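Basket lift keeps failing, club build (Skaseo arm)

varkham_kid
Day 11 of our club project and I'm stuck on the woven basket with two handles. Setup right now: 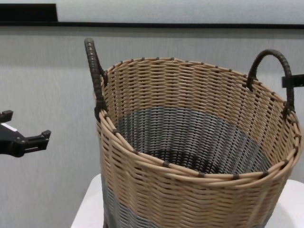
Replies (4)

tudose77
Go for the handle! Those dark wraps have ridges, so the fingers should have something to bite on.

varkham_kid
We tried that in January. It swings like crazy once it's up, and we lose points if it tips.

mothbolt
Disagree with tudose, I'd pinch the rim. Ours held 35 lifts in a row that way (different basket though).

tudose77
Rim's too fat on that one imo. Just slow the lift down, we run ours at half speed.

varkham_kid
ok trying half speed on the handle tonight, then the rim. Does anyone still have the Volumow pads from last season??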